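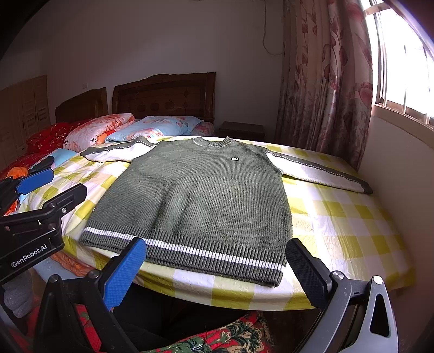 Erkavum, 18/10/2018

Okay, knitwear folding, session 4! Handout by me, Ida Eichhorn, so blame me for typos.

Start with the sweater face-up and the sleeves straight out to the sides, same as the gray-green one on the checkered sheet. I love a bed for this (a table is fine, but long sleeves flop off mine at home and drive me nuts). Smooth the ribbing downward with flat hands and never tug at the neckline.

Now the fold. Bring one side in to the middle, lay the sleeve back down along the body, then do the other side. Hem up to the chest, then once more, and you've got a nice fat rectangle! A wide hem band like this one, with the two white stripes, makes a handy line to check that you're straight.

Lint and fuzz come off before folding, please – we did combs last time.

For November: bring one cardigan, buttons done up.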